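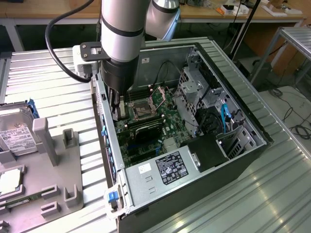
Progress report to Hilleo, Plastlow workstation refurbishing, January

The grant assumes 1000 machines stripped and sorted by summer. We doubt it. The towers from Imatska open easily enough, but the pace in the plan allows no time for cleaning, and processors need a lot of it.

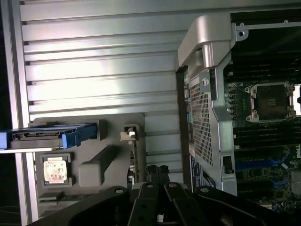 Can the old thermal paste be left on until the parts are sold?
Buyers have told us they won't take chips that way, so cleaning stays on our bill. The plan gives it no budget line.

The first 200 towers are logged. Resale estimates supplied by Đồng still look high to us, 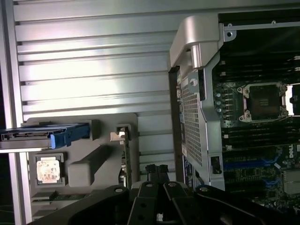
and we would not build next year's request on them. Two test lots are out for pricing. Until those come back, please treat the income column as a guess.

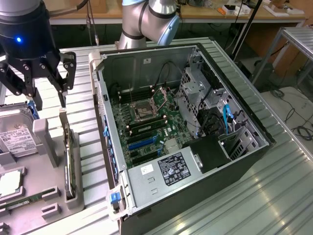
Open tower, with drive, processor and memory module in the parts tray.

We ask that the target be reviewed before the second payment.

Related items
Imatska pickup schedule
Plastlow parts grading sheet
Hilleo reporting form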